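Avine Two-Finger Household Arm: Set-Up and Operating Guide
Section 5. Cloth Handling: Preparing the Work Surface and Running a First Task
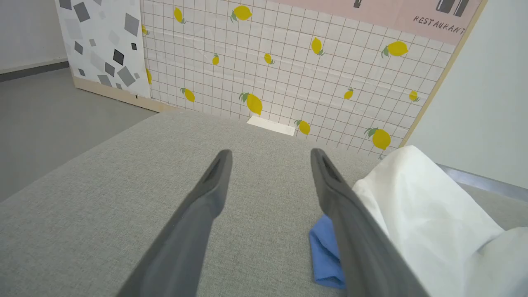 Can the arm do the laundry yet?

The arm can carry out several separate parts of the job under supervision, including picking up a single cloth, moving it to a marked place, and making a simple fold in a flat, square item. It cannot take a mixed load from the dryer and return it folded and sorted. Owners should plan their use of the arm with that limit in mind.

5.1 Scope of this section

This section applies to arms fitted with the standard two-finger gripper and the wrist camera. It covers small household cloths such as napkins, dish towels, and washcloths. It does not cover clothing with buttons or zippers, fitted sheets, or any item longer than 39 inches on its longest side. Instructions for the Jometti suction attachment are supplied separately with that part.

5.2 What the arm can be expected to do

During acceptance testing at the Bassey workshop, the arm was given 1,511 attempts at picking up one cloth from a pile. The test was carried out with cotton cloths of a single size, under steady light, with an operator present. Results in a home will differ. Cloths of the same color as the work surface, very thin cloths, and cloths pressed tightly together remain difficult for the present software.

The following tasks are supported:

Pick and place: lifting one cloth and setting it down in a target area.
Separate: drawing the top cloth away from a pile.
Half fold: bringing one edge of a flat cloth over to the opposite edge.

The following tasks are not supported and should not be attempted: ironing, hanging cloths on a line, turning garments right side out, and any handling of cloths near a stove or heater.

5.3 Preparing the work surface

1. Choose a level surface that does not rock when pressed at the corners.

2. Cover the surface with a plain fabric mat and pull it smooth. A mat with a light nap holds the lower cloth in place while the upper one is lifted. Do not use a plastic tablecloth.

3. Fasten the mat at each corner with the clips supplied. The clips must sit outside the reach of the fingers.

4. Remove cups, cutlery, pens, and all glass items from the working area.

5. Place the cloths within the area shown on the control screen. They may be left bunched. For a half fold, lay the cloth flat by hand before starting.

6. Check the lighting. Strong sun across the mat produces hard shadows, which the software may take for the edge of a cloth. Close the blinds or wait until later in the day.

Note: Patterned walls, curtains, and wallpaper near the surface do not need to be covered, provided the working area on the control screen has been drawn so that it ends at the edge of the mat. If the area extends past the mat, the arm may try to reach for printed shapes.

5.4 Checking the gripper

1. With the arm in standby, inspect both fingertips for lint, thread, and wear. Wipe them with a dry cloth. Do not use oil or furniture polish.

2. Select Gripper, then Open. Both fingers should move apart evenly and stop without noise.

3. Select Close. The tips should meet along their full width. If one tip arrives before the other, run the alignment routine in Section 3.

4. Set the grip force to 5 for dish towels and washcloths. Lower the setting for thin napkins. A higher setting does not improve the result and may leave marks in the fabric.

5. Clean the camera window with the lens tissue provided.

Caution: Keep fingers, hair, and loose sleeves clear of the gripper whenever the status light is green. The gripper does not distinguish between a cloth on the mat and a sleeve resting beside it.

5.5 Running a first task

1. Place two cloths of clearly different colors on the mat. Contrasting colors make the first run easier to follow.

2. On the control screen, select Cloth, then Pick and Place.

3. Touch the cloth to be moved. An outline will appear around it. If the outline takes in part of the second cloth, select Redraw and trace the edge by hand.

4. Touch the place where the cloth is to be set down.

5. Stand where the stop button can be reached without leaning over the mat. Select Start.

6. The arm will pause above the cloth for a final check before it descends. Allow it to complete this pause.

7. When the cloth has been released, the arm returns to standby and the screen shows either Done or Check Result. In both cases, look at the mat before starting the next task.

Note: A single pick and place takes up to 33 seconds at the factory speed. A person will complete the same movement much sooner. The speed may be raised in Settings after ten supervised runs, although missed grips become more frequent at the higher speeds.

5.6 If the task is not completed

The gripper closes on nothing. Pinch the cloth by hand to raise a small peak and run the task again. Raised folds are easier to grip than flat areas.

Two cloths are lifted together. Select Stop, support the cloths from below, and select Open. Move the cloths farther apart before repeating the task.

The mat is lifted with the cloth. Check the corner clips, then repeat the height setting in Section 4. Do not press the mat down while the arm is moving.

The screen shows No Item Found. Check the lighting and the camera window. If the cloth matches the mat closely, change the mat.

5.7 Supervision

An adult must remain in the room during all cloth tasks. The arm must not be set to run overnight or while the home is empty. Children and pets must be kept outside the marked floor area until the status light is off.

Faults that remain after the steps in 5.6 should be reported through the Fellemlow service desk. Have the serial number and the last message shown on the control screen ready when reporting a fault.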